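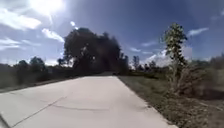 The Wukenville path, looking toward the trees. The shaded strip at the far end is where the June stop failure took place.

Path survey unit: failure to stop, Wukenville

The Rirnotard survey unit left the pavement at Wukenville on 24/06/2019 while running in automatic mode. It entered the shade under the trees at normal survey speed, drifted to the right, and put both right wheels into the grass before the operator's radio stop brought it to rest. There were no injuries. Damage was limited to the front sensor bracket and one wheel motor cable. Automatic running has been suspended on all Krawczyk units until the changes listed further down have been installed and checked.

What the unit was doing

The job was a routine crack and joint survey. The unit drives along the concrete at walking pace, finds the pavement edge with its forward camera, and records the surface with a second camera that points straight down. The Wukenville path suits this work because it has long straight edges, visible joints and a number of fine cracks that wander across the slabs. It has no painted lines, so the unit has only the contrast between concrete and grass to steer by.

The survey section is 700 meters long. The first 600 meters had been completed with no warnings in the log. The operator was walking behind the unit, with the radio stop in hand, as our procedure requires.

What happened

The sun was ahead of the unit and the open concrete was very bright. Exposure on the forward camera had been reduced to the lower limit to keep the pavement from washing out. When the unit crossed from sunlit concrete into shade, the image went almost fully dark. The edge finder lost both sides of the path.

That part was expected. The steering software, Jutska, is supposed to handle a lost edge by slowing down, holding its last heading for a short distance, and stopping if the edge does not come back. On this run it did none of those things. It continued at survey speed with a small right-hand steering correction still applied. The operator pressed the radio stop when the front right wheel reached the edge of the slab. The unit stopped within its rated distance, but by then the rear right wheel had also gone over.

Cause

The logs were copied before the unit was powered down, and we were able to replay the run on the bench. Three faults lined up.

First, the camera driver. When exposure changes by a large step, the driver drops frames while the sensor settles. To keep the rest of the software supplied, it sends the last good frame again. The repeated frame is given a new time stamp. Jutska checks the age of each frame, and every one of these looked fresh. During the run the driver repeated the same frame 57 times in a row. As far as the edge finder could tell, the unit was still on sunlit concrete with a clear edge on each side, slightly left of center, and needed a small correction to the right.

Second, the exposure limits. The lower limit was set by hand in January, when the survey crew was working on a different path with a lot of glare. The change was saved to the main settings file and stayed there. With that limit in place the camera needed a much larger step to recover in the shade, and it took several tries to get there.

Third, the drop sensors. The two downward range sensors at the front corners should have stopped the unit at the slab edge whatever the camera was doing. Both were working. The threshold for a drop had been raised after false stops at wide joints, and the ground beside the pavement at this point is close to slab height. The measured drop was less than the new threshold, so no stop was sent.

The radio stop worked as designed. It cuts motor power through its own relay and does not pass through Jutska.

Why it was not caught earlier

The same driver has been in service for 3,047 logged hours on the Krawczyk units. A search of the stored logs found repeated frames on many earlier runs, always in short bursts. Tree shade, overpasses and parked trucks all produce them. In those cases the unit was already driving straight, so a stale image made no visible difference. The log viewer counts frames received and does not compare their contents, and the count looked normal every time.

Our acceptance test for lost edges covers the camera lens with a cloth. This produces new dark frames, which Jutska handles correctly. It never produced repeated ones.

Changes

The camera driver no longer repeats frames. If the sensor has nothing to send, Jutska receives nothing, and the existing age check starts the slowdown.

Each frame now carries a counter written by the sensor itself. Jutska compares it with the previous one and commands a stop if it fails to advance. This check runs in a separate process from the steering.

Exposure limits have been moved out of the main settings file and into the job file, where they expire when the job is closed. The factory values have been restored on all units.

The drop sensor threshold has been returned to its original value. False stops at wide joints will come back on some sites. Operators should clear them by hand and note the location – please do not edit the threshold in the field.

The acceptance test now includes a bright-to-dark crossing at survey speed with the steering held off center, plus a bench test in which the camera cable is pulled while the unit is on stands.

For operators

Until your unit carries the new driver, use manual mode only. The version number appears on the start screen under Camera.

When automatic running resumes, walk beside the rear wheel on the side with the lower ground. From directly behind, a slow drift is hard to judge, and in this case the operator saw it late for that reason. Keep a thumb on the radio stop when approaching any hard shadow line, and stop the unit before the line if the sun is in front of it. Restart once the camera view on the handset shows the shaded surface clearly.

If a unit leaves the pavement, leave it powered if it is safe to do so and copy the logs first. Frame data is held in memory and is lost when the main switch is turned off.

The last part of the Wukenville survey section will be repeated in manual mode. Surface data from the completed part has been checked against the joint positions and is good. The downward camera uses a different driver and had no repeated frames.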